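Fitting and setting up a two-finger hand gripper on the workbench

Most faults in a home-built gripper get blamed on the electronics, and most of them are mechanical. Before any cable is plugged in, the fingers should close evenly, the pivots should move without slop, and the pads should meet across their whole face. The notes below come from building a pair for the shared workshop at Gilemar, using the Plokness plans with printed parts.

Start with a flat table. A warped top will have you correcting errors that belong to the furniture. Put a steel rule on edge in both directions and look for light under it, then wipe the surface down. Swarf or a stray blob of filament under a finger tip will upset every measurement you take.
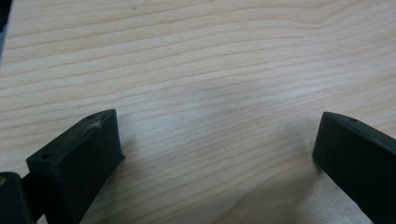
Dry-fit everything first. Push each pivot pin through by hand, with no grease, and swing the joint through its full travel. It should fall under its own weight and stop without a click. If it sticks, ream the bore by hand; a drill at speed melts the plastic and leaves the hole oval. Clean the inside corner of each link with a small file, as the first layer usually spreads a little there and rubs on its neighbour.

Bushings go in with a soldering iron set low, or in a bench vice with a flat packing piece on either side. The vice is slower and gives a straighter result. Stop when the rim is level with the plastic. If one goes in crooked, warm it and draw it out; pressing it straight from the other side cracks the wall around it.

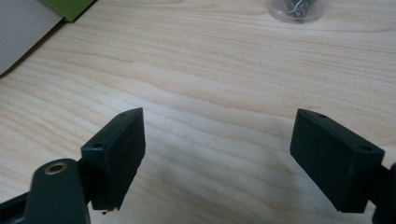 Workshop notes by the Leitner bench tutor
Repairs and small builds, Gilemar

Pads are held by two screws each. Fit both loosely, close the jaws on a strip of thin card, and tighten the screws in turn, a quarter at a time. Pull the card. It should drag evenly from top to bottom. If it pivots as it comes out, one end of the pad is standing proud – slacken both screws and start again. Do not pack the low end with tape, which creeps within a few days.

Printed pads arrive smoother than is useful. Rub the gripping face with 800 grit wet-and-dry on a flat block, using light circular strokes, until the layer lines stop catching a fingernail. Coarser paper leaves ridges that hold dust. Wash the pads in warm water with washing-up liquid and let them dry fully before they go back on.

Check the open position next. Open the jaws as far as they will go and measure from each tip to the centre line of the handle. The two figures should agree. Where they differ, look at the link lengths before touching the stops, as a link printed on its side can come out short. 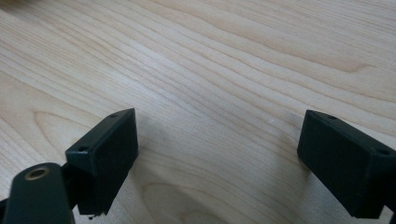
Jaws open over a clear tabletop, with a screw hole near either end of each block's top edge.

Go over the outer edges with a deburring tool at this stage. Printed corners often keep a burr where the part left the plate, and it will mark a soft table or snag a cloth. One light pass is enough. Avoid the inner edge of the gripping face, where a heavy bevel reduces the contact area and lets thin items slip out.

Thread-locking fluid should be kept away from printed parts unless the label clears it for the plastic in use. Some types make it brittle. Nyloc nuts are safer on the pivots. Tighten until the joint stiffens, then back off until it moves freely. 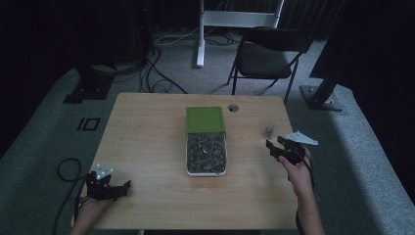
A practice layout should be fixed before the first trial and left alone until the gripper is working well. Keep one variable per session: change the object or change the position. We set the work in the middle of the table, with the operator reaching in from the near side. A green-lidded container placed lengthwise, with a small clear cup to its right, gives a small target beside a larger one and leaves room for a gripper in each hand. Run the cables down beside the forearm with slack at the wrist, and secure them at the elbow with a loose strap. A cable pulled tight will twist the handle and look exactly like a bent link.

Do 32 open-and-close cycles by hand, then check every screw. New plastic settles under load and the pad screws are normally the first to work loose. Retighten, repeat the card test and note the result on the Zevent log sheet kept with the tool.

For storage, leave the jaws slightly open so that nothing is under tension. Keep printed parts out of direct sun and off the radiator shelf. Spare pads go in the drawer marked for them, in matched pairs from the same print run, with their screws bagged alongside.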